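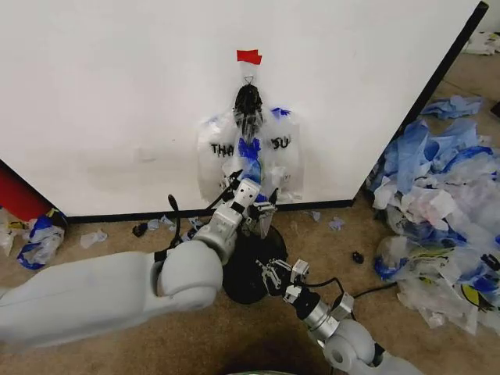
Chapter 7
Working Rules for Two-Armed Robots in Shared Rooms

After reading this chapter you should be able to:
Explain the difference between a safety standard, a site rule and a work instruction.
Write a task sheet for a two-armed robot handling soft goods.
Set the limits of a work area and check them before a run.
Decide when a run must be stopped, and record the stop properly.

7.1 Three levels of rules

Most of the rules that apply to a robot were written by people who have never seen the room it works in. A published safety standard deals with whole classes of machine. It tells the builder and the installer which hazards to consider, how a stop function has to behave, and what information must be handed over to the user. It does not tell you where to put the bag hook.

The second level is the site rule. Site rules belong to the building or the employer. They cover who may enter the work area, who holds the stop button, and what has to be cleared off the floor before power goes on. A site rule may be stricter than the standard. It may never be looser.

The third level is the work instruction, which in this book we call the task sheet. A task sheet covers one job on one machine. If the job changes, the sheet is rewritten, even when the change looks small. Swapping a cardboard box for a plastic bag is a change of job. A box keeps its shape when a gripper closes on it. A bag folds, stretches, slides and catches.

Students often put everything into the task sheet. Resist this. A sheet that repeats the site rules gets long, and long sheets are signed without being read.

7.2 The Rendiden case

We will use one site through the whole chapter. Rendiden is a sorting and packing workshop with carpeted rooms that were once offices. It runs a two-armed machine on bag handling: taking bags down, opening them, filling them and hanging them back up. The first task sheet was written by Chalerm Wongsuwan, the shift lead, and ran to 2 pages. The version dated 2023-06-29 is reprinted in Appendix C, and you should have it open while you read.

Three points in that sheet deserve attention now.

First, it gives each arm a role. One arm holds and the other works. The roles can be switched between runs but not during a run. This makes the motion easier to predict for the person standing by, and it makes the log easier to read later.

Second, it treats loose plastic as a floor hazard. Film on carpet can be drawn under a base or wheel, and it slides underfoot. The sheet asks for the floor to be checked before each run and again after any stop. Loose bags are kept outside the marked work area unless picking them up is the job.

Third, it deals with cables. Any cable that moves with an arm must be able to follow the full reach of that arm without pulling tight. Cables lying on the floor are routed away from the side where people walk in.

7.3 Setting the work area

Mark the work area at floor level. At Rendiden the line is set 800 mm beyond the farthest point either gripper can reach, measured with the arm straight. That figure comes from the site's own risk assessment and should not be copied to another site. Your own assessment may call for more.

Measure with the tool fitted. A longer gripper moves the line, and so does a bag that hangs from the gripper -- a point the first Rendiden sheet missed and the April revision put right.

Fixed points inside the area, such as hooks and shelves, need a mark that both the operator and the machine's cameras can find. Colored tape is cheap and works well if it is replaced when it lifts. Write the mark into the task sheet so that it is not removed in cleaning.

7.4 When to stop

An operator may stop a run at any time and does not have to justify it. The task sheet should also list the cases in which a stop is required:

A person or any part of a person crosses the line.
A bag tears and a piece stays in the gripper.
Both arms pull on the same item when the sheet does not call for it.
A cable is caught, pinched or pulled tight.
The operator loses sight of either gripper.

After a required stop, power to the arms stays off until the cause is written down. Two lines are enough. "Bag caught on hook, freed by hand" is a good entry. "Minor issue" is a bad one -- it cannot be counted, compared or acted on.

Rendiden reviews its stop log after every 50 runs. Section 7.5 shows how to set up such a log and how to use it when the task sheet comes up for revision.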